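Software and Testing

By the time we reached the second half of the semester, the Vida project had turned from a hardware project into a software one, and we will admit that most of us were a little relieved. The job of our group was to take recordings made with hand-held grippers and turn them into something a policy could learn from. We called our pipeline Wullex, after a long evening of rejecting better names.

Wullex has 2 stages. The first finds the square markers on the gripper fingers and works out how far apart the fingers are at every moment. The second takes the camera's path through the room, lines it up with the finger width, and writes everything out on one shared clock. It sounds simple on paper, and for the drawer task it nearly was. Doors were another story – the swing of a door fills a fisheye view very quickly, and our position tracking liked to drift as soon as it did.

We collected 300 recordings at the Lesside lab during October and ran all 300 through the pipeline. Our checks threw out 31 of them, mostly for lost tracking. We spent a good many happy hours reading log files to find out why, and the biggest help in the end was a small change: we now hold the last trusted pose for a short time before declaring the track lost.

Cabinet Task

The task we leaned on most was the two-door cabinet, with one gripper for each hand. The left and right grippers each get their own track, and the planner has to keep them in the same coordinate frame while one holds a door and the other is free to move toward the shelves.

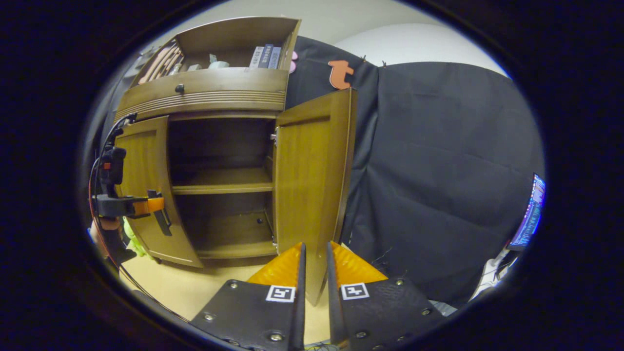 What We Would Do Next

We would like to add the Amilwood kitchen set to our tasks, as its doors have handles and ours were held by the edge. We would also move the clock check to the very start of the pipeline. It takes a few seconds to run, and finding a bad clock after an hour of processing was not much fun – we did it more than once!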